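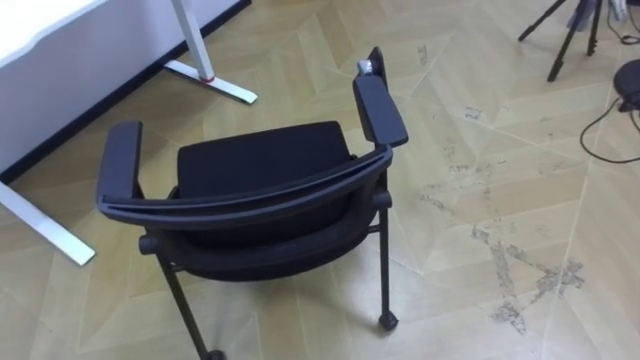 *Black chair with armrests, seen from behind.*

## Oldale 151 reading glasses

The Oldale 151 is a full-rim frame for close work, supplied with single-vision lenses from +1.00 to +3.00 in steps of 0.25. The front is acetate and the sides are stainless steel with sprung hinges. Frame weight without lenses is 13 g.

Lenses are CR-39 with a hard coat on both surfaces. An anti-reflection coating can be added at the time of order – it cannot be applied later. 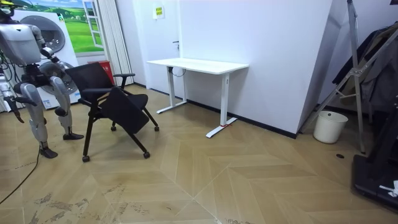 *Black chair with mesh backrest, armrests and four wheels.*

**Colours:** black, tortoise, Melon (matt orange)
**Hinge test:** 4000 cycles
**Case:** Hasomach hard case, grey
**Order code:** OL-151, followed by colour and power

Nose pads are part of the front and are not adjustable. For a low bridge, order the Hayashi fit, which has deeper pads and the same lens size. 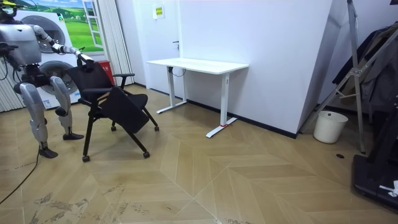
The Hayashi fit is made in black and tortoise only. Spare screws are sold in packs of two. Clean the lenses with lukewarm water and a soft cloth – do not use acetone or window cleaner.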